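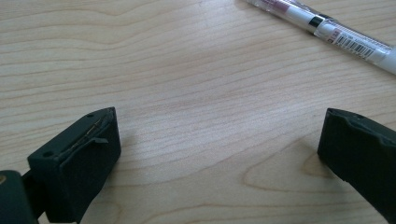 Light wood tabletop with wavy grain.

Husico Soy Milk Maker Review
December 5, 2018

Making soy milk at home used to mean a blender, a pot, a cloth bag and a long time at the stove watching for foam. The Husico does the grinding and the cooking in one jug. You soak the beans, add water to the line, press a button and strain the result. I bought mine at the Wenddale outlet store at the start of November and have used it most mornings.

Construction

The jug is double-walled, steel on the inside and plastic on the outside. The motor sits in the lid, with the blade hanging down on a short shaft. A foam sensor hangs next to it and cuts the heat when the liquid rises far enough to touch it. The heating element is under a flat plate at the bottom. I prefer this layout to the exposed coil on the Plastmont I had before, which collected a burned layer that had to be scraped off with a wooden spoon.

The lid is heavy for its size and there is no good way to set it down while it is dripping. I use a deep bowl. A stand should have been included. The box contains the jug, the lid, a cord, a mesh strainer, a measuring cup and a brush.

Settings

The three programs are soaked beans, dry beans and grains. There is also a blend button with no heat, which works only while held down. The panel shows a light for the program in use but no time remaining, and this is my main complaint about the controls. The soaked bean program takes 18 minutes from a cold start. The dry bean program takes 35. Neither can be paused. If the lid is lifted, the machine stops and the program has to be started again from the beginning, including the heating stage, and the milk tends to taste overcooked after that.

Milk

I used Myung yellow soybeans throughout, 100 grams dry weight, soaked overnight in the refrigerator and rinsed. With the jug filled to the upper line, the milk is thinner than most carton brands and has a clear bean flavor. Filled to the lower line, it is thick enough for coffee and does not split unless the coffee is very acidic. A pinch of salt and one pitted date per batch bring it closer to the sweetened store kind. Add the date before the program starts. Added afterward with the blend button, it leaves pieces.

The dry bean program is not worth using. The grind is coarse, the yield is lower and the milk has a chalky finish that straining through cloth only partly removes. I tried it with longer rest times after the program ended and the texture did not improve.

Oats on the grain program came out as thin porridge. This is normal for any machine that heats oats, and the manual should say so. Cold-blended oat milk from the same jug was fine, though no better than what a regular blender makes. Rice with a handful of cashews worked well on the grain program and needed almost no straining.

I also made tofu from the lower-line milk. It set properly with both nigari and gypsum. The curds were a little finer than those from milk cooked in a pot, and the pressed block was smooth enough to slice thin.

Straining and cleanup

The supplied strainer is too coarse. It catches the larger pulp and lets a fine sediment through, which settles in the bottle overnight. A nut milk bag fixes this. Let the milk cool before squeezing the bag – it comes out of the jug close to boiling.

Rinse the lid and jug right away. Five minutes of delay is enough for a film to dry onto the sensor, and a dirty sensor will stop the next batch early. The lid cannot go under the tap past the marked line or into the dishwasher. The brush reaches the blade but not the underside of the seal, so I keep an old toothbrush for that.

Noise

Grinding comes in short bursts after the water has heated. It is about as loud as a coffee grinder and can be heard through a closed door. Between bursts the machine is nearly silent.

Durability

No rust or cracks so far. The print on the measuring cup has started to wear off. The cup holds 200 milliliters to the top line, so a kitchen scale or another cup can replace it.

Verdict

Good milk from soaked beans, easy to clean if done at once, poor strainer, weak dry bean program. Buy a nut milk bag at the same time. Anyone who mostly drinks oat milk should keep using a blender.

Rating: four out of five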